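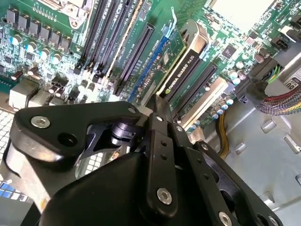 The arm had stopped over the fourth machine of the shift and I waited for it to make up its mind.

It did that sometimes. The old workstations came in from Skostard on pallets, wrapped in film, and no two had been looked after in the same way. Some had their memory in and some had been picked over before we got them. This one had the memory gone and the graphics card still seated, a Quadro K620, a small card worth taking out in one piece. The arm was meant to press the latch at the end of the slot, take hold of the card and draw it straight up. It had gone in, stopped a short way above the board and stayed there.

The panel said HOLD. Cell 7, the one I was on, had a panel with a crack across one corner, and you had to lean to read the bottom line. The bottom line said WAITING FOR OPERATOR.

I pressed Resume. The gripper went down a little, came up again and the panel said HOLD.

At Skullbridge we were paid by the shift and the cells were marked by the hour. Nobody shouted at you over a bad hour, but the number went up on the screen by the canteen door and you saw it when you went for your tea. I had done 85 cards the night before and I wanted to do better than that.

I looked in through the guard. There was a bundle of yellow wires hanging down past the slots, and I thought the arm was seeing the wires and not liking them. All it needed was for somebody to tuck them to one side. It was a two-second job. I had done it on other nights and so had everyone else.

The proper way was to turn the key, take it out, put it in your pocket, open the guard, do the job, shut the guard, put the key back and start the cell from the beginning. Starting from the beginning meant the arm went home, checked its joints and looked at the whole machine again. That took long enough to lose you a card, sometimes two.

The other way was the side flap. It was there for clearing dropped screws out of the tray. It had a switch on it, and the switch put the arm in hold, and the arm was already in hold. So I opened the flap and put my left arm through up to the elbow.

I got two fingers behind the wires. The case was at an angle in its cradle and I couldn't see my hand well, only the back of the gripper and the edge of the card. I remember that I was thinking about whether I had locked my bike.

Then the gripper came down.

It wasn't fast. People ask me that. It moved at the speed it always moved at, the speed I had watched all night, and I still didn't get my hand out of the way. It pushed my fingers down against the end of the slot and closed. One side of it was on the card and the other side was on me, and then it began to lift.

I shouted. I hit the stop with my right hand, and I had to twist to reach it, which pulled the trapped hand the wrong way. The arm stopped dead and stayed closed. That was how it was built. A gripper that opens when the power goes will drop whatever it is carrying, so this one didn't open.

The woman from the next cell got to me first. She looked through the flap and said a word I won't put down, and then she asked me if I could feel my fingers. I said yes, I could feel them very well. She went for the supervisor and the supervisor came with the release tool, a long hex key on a yellow handle. He had never used it. He read the card that was tied to it, moving his lips, then he fitted it to the screw on the side of the gripper and turned it the wrong way.

After that he turned it the right way and I took my hand out.

Two of the fingers were broken. There was a deep line across both of them where they had been against the card, as straight as if it had been ruled. They put my hand in a bag of ice from the canteen and drove me to the hospital in the supervisor's own car, and he apologised for the state of the back seat the whole way.

The report was dated March 24, 2021. I was given a copy in a plastic folder and I read it at home with my hand propped on a cushion.

It said the cell was running new control software from Justau, put on that month. Under the old software, a hold was a hold. The arm stayed where it was until somebody pressed Resume. Under the new software there was a second kind of hold for when the arm wasn't sure of its grip. It would wait, look again with its camera, and if it was now sure, it would carry on by itself. The wait was 33 seconds. The panel showed the same word for both.

So the arm had stopped over the wires. I had moved the wires. It had looked again, found the card clear and done what it was there to do.

The flap switch should have prevented it. The report gave a whole page to the flap switch. It worked. They had tested it and it sent its signal every time. But the new software only listened for the switch while the arm was moving. In hold, it had been told there was nothing to stop, and when it came out of hold it didn't go back and ask. The flap had been open before it started, so as far as the arm knew, it had never been opened.

There was a part about force as well. The gripper was a Diekmann, and it had been set up to pull harder than it was first meant to, for the cards that had been sitting in their slots for years and didn't want to come. Someone had written the change in the cell log by hand, with initials. The report didn't say whose.

Near the end there was a paragraph on me. It said the operator had put his arm into the cell without isolating it, against the written procedure, and that the operator had been trained in the procedure. Both things were true. I had signed for the training. I found I didn't mind the paragraph as much as I thought I would. What I minded was the line after it, which said that flap entries had been counted from the switch records across all the cells. Since the start of March there had been 285.

I read that a few times. I tried to work out how many of them were mine.

I went back after the splint came off. They had put me on the packing bench first, and then a man from the office asked if I would like to stay there and I said no, I'd go back to the cell. I don't know why I said that. I think I didn't want to be the one who packed boxes and had a story.

The side flap had been bolted shut, with a steel bar across it. If you dropped a screw into the tray now, it stayed in the tray until the end of the shift. The panel had a new message in orange letters, ARM MAY MOVE, which came up so often that I had stopped seeing it by the second night. The crack in the corner was still there. The screen by the canteen door had been switched off, and then one evening it was on again, showing the same numbers as before.

The woman in the next cell had a key on a cord round her neck. We all did by then. Hers had a bit of red tape on it so she would know it from the others.

A few hours in, the arm stopped over a case with its lid half off. HOLD, the panel said, and under it, ARM MAY MOVE. I turned the key and took it out. I hung it round my neck and tucked it inside my shirt, where it was cold. Then I stood with my hand on the guard and watched the gripper for a while before I opened it.

"You all right?" she called over.

"Yes," I said. "Just a minute."

She nodded and went back to her own machine. I opened the guard, bent the lid out of the way with my right hand and shut the guard again. Then I started the cell from the beginning, and the arm went home and began checking its joints.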